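Packing lunch the night before

October 14, 2019

So I have finally become a person who takes lunch to work! It only took me 23 years of buying sandwiches. What tipped me over was adding up September's receipts (I won't print the total, but my sister whistled) and then finding that the café by the station had put its soup up again.

The rule I've settled on is that everything gets done the evening before, straight after supper, while the chopping board is still out. If I leave it until morning I'll be hunting for a lid at ten to eight and end up with a banana in my coat pocket. I clear the table completely, open the box out flat and only then go to the fridge. It sounds fussy but it makes me so much calmer, and I've come to love those ten minutes with the radio on.
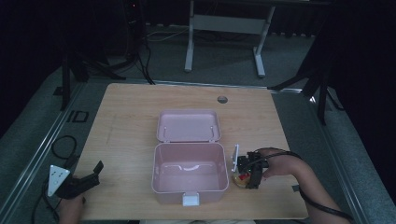
I'm a big believer in the plain box with no dividers. I used to have one with four compartments and a tiny pot for dressing, and the pot leaked on everything I own. Now I use silicone cake cases for anything that might roll about — grapes, radishes, the little tomatoes — and tuck the heavy things in around them. Cold new potatoes with mustard are brilliant. So is leftover frittata, cut small.

Aarti Awasthi, who sits opposite me, puts hers together in layers with rice on the bottom, and she has promised me her lime pickle recipe. I've been trying to copy her lentils and they're nearly there! Mine need up to 60 minutes on the hob and hers apparently take half that, so I must be using the wrong sort.

Next on my list is something hot for November. Vivek swears by a wide-necked flask, and I've got my eye on a green one if it's still in the shop at the weekend. Any soup ideas that don't involve leeks, please leave them in the comments — I've got a whole bag of carrots to get through first.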